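Can a robot do my chores yet? I went and asked

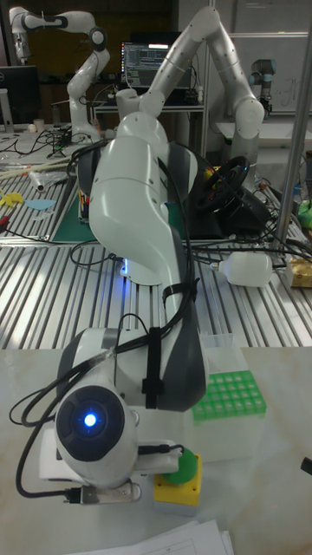 The workbench on Monday afternoon, with one arm up front and more behind it.

My sister-in-law sent me a video in September of a robot folding a T-shirt. She sent it with three exclamation marks and the words "your dream." She knows how I feel about laundry. I watched it twice, and the second time I noticed the small 12x in the corner, meaning it had been sped up twelve times, and that the shirt was already flat when the video started. Flat shirts are not my problem. My problem is the basket, where one sleeve is inside out and there's a sock in it.

So I complained about this here, as regular readers will remember, and Noelia Pastor wrote to me. Noelia works on robot arms and has put up with this blog for years. She said I should come and look at a real bench before writing another word on the subject. Fair enough. I took the afternoon off and went.

What you notice first is the cables. The front arm has them draped along it, held on with a strap, trailing off across the table to some box or other. The videos never dwell on those. I kept thinking about my kitchen, where I already can't get the toaster cord and the kettle cord to live together in peace, and where there is a cat.

The second thing is how much of the bench looks like any bench. A cutting mat, a cup of pens, a plastic bottle on its side, a tray with little square compartments, bits of things lying where somebody put them down. There was even a steering wheel controller, the kind my nephew has for racing games. I found all that more reassuring than anything in the sales material. It looked like people were working.

And there's a green push button on a yellow box, right by the base of the front arm. I don't own a single appliance that comes with a mushroom-shaped button on its own little box. My dishwasher has a lot of faults, but I've never felt I should stand next to it with my hand hovering.

I asked Noelia the question I'd come to ask, which was what one of these could do in my house tomorrow morning. She thought about it for longer than I liked. Her answer was that it could pick something up and put it down somewhere else, if it was the sort of thing it had been set up for, and if I put it where the arm expected it. I said that by the time I've put the thing where the arm expects it, I have done the chore. She said yes, that's the usual objection, and her colleague Unai Herrero laughed from behind a monitor.

Unai is the optimist of the two. He says sorting is close. Small parts into a tray with compartments, all day long, same parts, same tray. I believe him. I also think that is a shop-floor job and a narrow one, and I don't have it at home. The nearest I get is the cutlery drawer, which takes me under a minute, including the time I spend wondering where the teaspoons go.

He told me about a sewing firm called Stitura that tried an arm for moving cut pieces from one table to the next. Fabric is hard, apparently. It slides and it curls and two pieces stick together and look like one. They logged 1,000 pickups and 191 of them needed a person to step in. Unai thinks that's a good number for a first try. I used to work in a shop where we moved stock by hand, and if I'd dropped or doubled up 191 boxes out of 1,000, I'd have been home by lunch — permanently.

I don't want to be unfair. A machine that gets four out of five right and never needs a coffee break might be worth having if the fifth one costs you nothing. In a warehouse, maybe it doesn't cost much. With my grandmother's glasses it does. I asked about glasses. Noelia said she would not start with glasses.

Then there's the setting up. I had pictured unpacking a box and saying "do the dishes." What they described was weeks of getting one task to go well, then moving the bench a little nearer the window and finding out which parts of it had depended on the light. My mother rearranges her kitchen every spring. I'd like to see the arm that survives her.

Where I've landed, for now: on the shop floor, for one dull job that never changes, sure, I'll buy it, provided somebody is paid to stand close by. At home, no. Everything in a home is somewhere slightly different from where it was yesterday, and half of it is soft.

Noelia disagrees with me on the timing. She says I should come back in a year and bring the laundry basket, unsorted, sock and all. I've said I will. Unai wants to put money on it and I'm considering terms.

Comments are open. If you own a machine that folds, and I mean one you paid for and still use, please write in and tell me what it does with a fitted sheet.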